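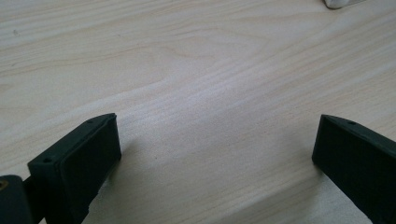
I have been wanting to write about this table for weeks, and now that it's September and the light comes in low in the afternoon, I finally can't put it off any longer. I love it. I love it so much that I catch myself running my hand over it when I walk past, which my sister says is a little weird (she has a glass table, so what does she know).

Some background for anyone new. For four years I did all my sorting and packing and puzzling on a folding table that wobbled every time you leaned on it. You'd set down a pile of buttons and the pile would slowly walk toward the edge. I told myself it was fine. Then Vittoria Monti, who some of you will remember from my post about the Rumville swap meet, sent me a message that a place called Flirwood was clearing out tabletops, and did I want to come look. Did I ever!

We drove out to Pringle with the back seats down and I went through the whole stack. I'd pictured myself picking something dark. I have always been a dark wood person! But then I tipped one of the pale ones toward the window and the grain just went off in these long, easy curves, and toward the middle it bunched up into fine silvery streaks where the light hit it, and in one spot it swung around in a big wavy arch like a contour map of a hill. I stood there tilting it back and forth like a kid with a hologram sticker. Vittoria had already gone to find someone to pay.

It's a creamy beige with a bit of pink in it, so it looks different at breakfast than it does at four o'clock. I didn't know a table could do that. The finish has a slight shine, enough to liven up the grain. The corners are rounded too, and if you've ever met my hip bones you know that sold me all by itself.

So what do I do on it? Mostly I put small things into bags. That's the hobby, if we're naming it. I've gone on at length about clear bags before, and I got 4 emails after the last post asking which kind I like, so let me go on some more.

Clear, always. I used to have a shelf of cute cloth pouches and I never knew what was in any of them. I'd open six to find one tape measure. With a clear bag you look once and you're done. I also like a handle, a looped one, because then the bag can hang on a hook or over a doorknob, and I like an edge with some piping on it, partly for looks and partly because my eye finds the outline faster on a crowded shelf.

The one complaint is that they don't stand up when there's hardly anything in them. They slump and lean in on themselves and you have to prop the sides open with one hand while you fill with the other. I kind of enjoy it, to be fair. It's like dressing a very sleepy toddler. 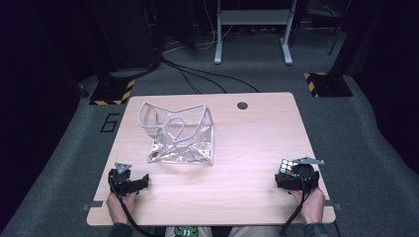

Clear bag with the white piping, one small brown thing in it so far, and a Rubik's cube off to the right.

Speaking of cubes! I got back into them this summer. I'm slow, really slow, and I lose my place every time I get to the last layer, but a smooth pale surface is such a nice place to fiddle with one. The colors pop. White, green, red and yellow against that wood, I could look at it all day. On the old folding table everything sat on a speckled gray top and I'd lose a red bead six inches from my own nose.

A couple of people asked about the round dark hole near the corner. It's a grommet, for running cords through, and I think it's handsome. Vittoria thinks I should drop a little cup in it for pens. I'm considering it.

Care so far has been easy. Soft cloth, a bit of water, wipe with the grain. I bought a jar of Istus polish in the excitement of the first day and haven't opened it yet. If any of you have used it on a light finish, please tell me how it went, I'm nervous about it going yellow.

Next up I want to do the ribbon drawer, all of it, out on the table in one go. Vittoria has promised to bring lunch and her good scissors.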